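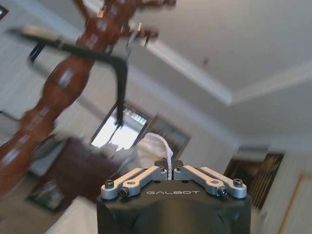
Getting the Most Out of a Standing Coat Tree

My grandmother kept hers in the front hall, and for most of my childhood I thought it was a kind of animal. It had so many scarves and cardigans and bags on it that you never saw any wood at all, and every so often it would lean over and go down with a crash in the middle of supper. I have one of my own now, a turned wood one in a reddish brown, and I've learned a few things about keeping it upright and halfway presentable.

Spread the weight first. Hang your heaviest coat, then put the next heaviest on the peg straight across from it, and keep going back and forth like that. If you live alone and only own one big winter coat (I did for years!), hang your tote bag opposite. Umbrellas go low if yours has a ring for them.

If it still wobbles, turn it upside down on a blanket and look at the feet. Mine had one foot just a hair shorter than the others, and a felt pad from the hardware store took care of it, after I'd spent a whole winter folding up bits of cereal box. While you're down there, check whether the post screws into the base. They work themselves loose over time, and a good firm twist by hand is usually plenty.

Now, loops and cords. A lot of us hang things by the back of the collar, and then we wonder why there's a little bump there that won't iron out. Sew in a loop. I like braided cotton cord for this, the thin white kind, because it's soft and it doesn't slide off the peg the way ribbon does. Cut a piece as long as your finger, fold it, and stitch both ends down flat inside the neck seam, going over each end several times. For laundry bags, aprons and kitchen towels make the loop bigger, so you can get it on and off with your hands full. My neighbor Mansa Zakaria dips the cut ends in a dab of white glue before she sews them, and hers never fray. Mine do, a little, and I keep meaning to copy her.

White things need some care on a stained wood stand. Before you trust a new or newly polished one with a good blouse, rub a damp white rag over the pegs and the upper part of the post and see if any color comes off. If it does, wipe it down, let it dry overnight, and try again in the morning. Don't hang anything damp on it, either. I left a wet tablecloth on mine one November and there was a cloudy ring in the finish until spring.

Dusting all those bulges and narrow necks is a nuisance, I'll admit. The trick that finally worked for me is an old cotton sock. Wrap it once around the post, hold one end in each hand, and pull it back and forth like you're shining a shoe, working from the top down. For the joints where the arms meet the post, use a soft dry paintbrush. Any metal fittings just want a wipe with a barely damp cloth and then a dry one.

And once a season, take everything off. I found 2 scarves I'd given up for lost and a library card from our old town.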